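Sostlow Comedy Boards > Stand-up > Live shows

Brendis at the Rerkmont - worth the ticket?

marlow_tx, 3 June 2021
Saw the early show at the Rerkmont last night. The set ran long and the first half was mostly the February material.
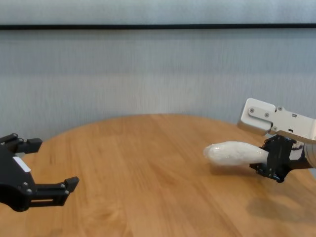
The second half was better. The bit about the school play got the biggest laugh, and the crowd work was sharp. I paid 24 dollars and would pay it again.

quietrow
I was at the late show and didn't hear the school play bit at all. We got the airport story, and it dragged.

marlow_tx
No airport story at ours. Maybe Brendis is still trying things out.

pennyseats
The room matters too. The Rerkmont holds more than 500 and that act was built for clubs. I saw it at the Besnard with 100 people and it was a different night.

quietrow
Disagree. I've seen quieter acts fill that room fine. The writing is thin right now.

pennyseats
Thin compared to what? The last album was 143 minutes and half of it was filler. This is tighter.

quietrow
I liked the album.

gus_balcony
Does anyone know if the Besnard dates are seated? Their page doesn't say.

pennyseats
Seated downstairs, standing at the back. Get there early.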